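11 March 2023

Clerkley league scheduling, notebook 17.

Reran the fixture list with Hallurholm added as a late entry. 103 matches now, two venue clashes, both on the Grilach ground. Swapped the home and away legs for one and left the other for Pascal Wiegand to look at.

Prize fund sheet still says 775 for the winners and 300 for the runners-up. Fakhoury want the split agreed before they sign as sponsor. Old copy from October is wrong, don't use it. 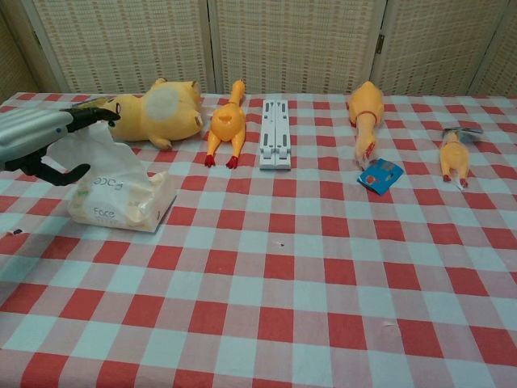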